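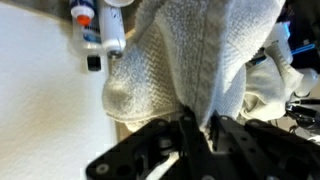
Why does my pinball machine reset when both flippers fire at the same time?

Luvard Arcade Help > Pinball > Power and Boards

Heriberto Olvera
Game is a Gorcombe solid state, bought from an estate in January. Attract mode runs all night without trouble. During play, if I hit both flippers together, the displays go blank and the game restarts at ball one. It happens more often in multiball. I have 1,134 plays on the audit counter and the previous owner left no repair notes. Where should I start?

Vitalii Lysenko
The 5 volt supply to the CPU is sagging. When both flipper coils pull in, the line voltage dips, the regulator loses headroom, and the watchdog circuit resets the processor. Check in this order:

1. Wall voltage at the outlet with the game in play. If it is low, try another circuit before touching the boards.
2. DC voltage at the CPU board, measured at the chip and not at the power supply. You want 4.9 or better. If the supply reads 5.0 and the CPU reads 4.7, the loss is in the connectors.
3. The connector that carries AC into the power board. Look for brown housings and dull pins. Replace both halves, header and housing. Crimp new terminals; don't reuse the push-on type.
4. The bridge rectifier and the large filter capacitor for the 5 volt section. The capacitor is past its rated life on any original board. Measure AC ripple across it with the game on. Anything over 300 millivolts at the regulator output side means it is done.

Unplug the game and let the capacitors drain before you pull a connector.

Jericho Macaraeg
Mine did this and I just bought a new power board. $199 and never had it again. Didn't measure anything.

Brisa Solís
Vitalii's list is right, but I would add the flipper end-of-stroke switches. If one is stuck closed or badly adjusted, the high-power winding stays energized the whole time the button is held and the load on the transformer is a lot higher than it should be. Gap should open cleanly at the end of travel. File the contacts if they are pitted (tungsten only, never file gold-plated ones). Also check that the fuse on the flipper circuit is the value printed on the card. I have pulled a 40 amp automotive fuse out of a home game with this same complaint.

A new board will hide a burned connector for a while. If the old housing gets plugged onto a new header, the pins will heat up again.

14 comments | 6 shares

Contact | © Luvard Arcade Help | Back to top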